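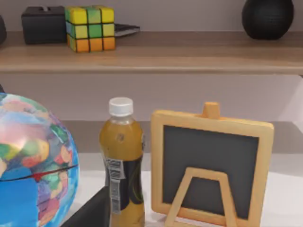
Section 4. Fixing the Shelf Board to the Wall Rail

This section covers the fitting of a single Timthorpe shelf board to a wall rail that has already been installed in accordance with Section 3. The board must be fitted with the rounded edge facing into the room, as on the light wooden board with the Rubik's cube and the black box on it. The square edge goes against the wall. A board fitted the wrong way round will not sit fully on the rear lip of the bracket and must be taken down and refitted.

Before starting, check that the rail is level and that all wall fixings are fully tightened. Do not begin this section if any fixing turns freely in the wall. Return to Section 3, step 6, and replace the wall plug.

4.1 Parts and tools

Shelf board, Timthorpe pattern
Brackets, type T (3 per board)
Board screws, short
End caps, left and right
Cross-head screwdriver
Spirit level
Pencil
Tape measure

The board screws are supplied in the smaller of the two bags. The longer screws are for the wall rail only. If used in the board they will break through the upper surface.

4.2 Positioning the brackets

1. Mark the centre of the rail in pencil.

2. Hook the first bracket over the rail at the centre mark. Push down until the lower tab clicks into the channel.

3. Measure 750 mm to the left of the centre mark and fit the second bracket.

4. Measure 750 mm to the right of the centre mark and fit the third bracket.

5. Lay the spirit level across all the brackets. Correct any difference with the adjusting screw on the underside of each bracket. A quarter turn is usually enough.

Note: The adjusting screw has a stop at both ends of its travel. Do not force it past the stop. If the brackets cannot be brought level within this range, the rail itself is out of true.

4.3 Fitting the board

CAUTION: The board is 2000 mm long and should be lifted by two persons. Keep hands clear of the gap between the board and the wall.

6. Lift the board above the brackets and lower it so that the square edge rests behind the rear lip. Keep the board flat while lowering.

7. Slide the board left or right until the overhang is equal at both ends.

8. From below, mark the screw positions through the holes in each bracket.

9. Insert one short screw in each bracket, starting with the centre. Tighten by hand until the head touches the metal.

10. Insert the remaining screws, then tighten all of them in the same order. Power drivers must not be used for this step.

11. Press the end caps into place. The left cap is marked L on its inner face.

Note: On walls with a skirting pipe or picture rail, the end caps may be left off until decoration is complete.

4.4 Checking the finished shelf

12. Place the spirit level on the board, first along its length and then from front to back. The board should be level in both directions.

13. Press down firmly with one hand at each end in turn. There should be no movement at the rail. A slight creak from the brackets on first loading is normal and will usually stop within a few days.

14. Enter the date and the name of the fitter on the record card. In rented or managed buildings, hand the card to the person responsible for the property.

4.5 Loading

Heavy items should be placed directly above a bracket. Do not stand or lean on the board, and do not hang anything from the front edge. Plant pots must be placed on a tray. Any water on the board should be wiped away at once, as standing water will raise the surface along the joint.

CAUTION: Do not fit the board above a cot, bed or cooker. Leave a clear space of at least 500 mm between the underside of the board and any heater.

4.6 Care

Wipe with a soft, slightly damp cloth and dry straight away. Do not use polish containing silicone. Check the board screws once a year and tighten if needed.

Replacement brackets and end caps may be ordered from Votodetti using the part numbers in Section 9. Brackets from the earlier Torow range look similar but have a shorter tab and must not be used with this rail.

Section prepared by Kirsty Swanson. Checked by Ridwan Kwok, Wed 4 April.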